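About Us

Grusley Table School

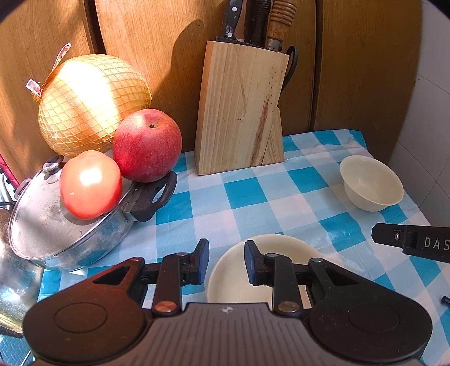
Who we are

We teach people to set a table and keep a small kitchen in order. Yes, there is a school for that. We had doubts about it too, and we still have some, which we think makes us better company than the outfits that promise to change your life with a napkin.

Grusley started with 7 students and one borrowed table in a room over the Jivport ferry office. The first course ran in July, with the windows painted shut. Most of that group came back for the second course, though two of them told us it was for the view.

What we teach

The basic course is 20 lessons. It covers cloths, plates, serving, clearing, and where to put things when there isn't anywhere to put them. We work on ordinary tables with ordinary stuff: a checkered cloth in blue and white, a cream plate with a shallow rim, a pomelo still in its net, a red apple. Students sometimes ask when we get to the good china. We don't have any.

We don't iron. A checkered cloth with a few creases in it is fine for lunch, and we have yet to meet the guest who went home over one. We also don't teach napkin swans, place cards, or anything called a tablescape.

Fruit gets a full lesson. Every magazine will tell you to put it in a bowl in the middle of the table, where it gets in the way of the food and has to be moved before anyone can eat. We ask students to find it another spot and then defend the choice. Some of the answers are bad. We let people live with them for a week before saying so.

What we don't believe

We have read the claims that a tidy kitchen makes you calmer, thinner, or richer. We haven't seen it. A tidy kitchen makes it easier to find the knives. If you want more than that from a course, we would rather you kept your money.

We are also wary of storage products. Protel, the shelving firm downstairs, has offered more than once to fit out our teaching room, and we keep turning them down. They are decent neighbors. We just think most people own enough shelves and too many lids.

Where we are

Our rooms are in the Kollár building in Jivport, on the second floor. The elevator works most days. Classes hold up to 20 people, and we won't squeeze in one more, so please don't ask at the door.

To date 1,502 people have finished the basic course. We can't say how many still set the table. The next open house is 26th November, when you can sit in on a lesson and decide for yourself whether any of it is worth paying for. Coffee is free and not very good.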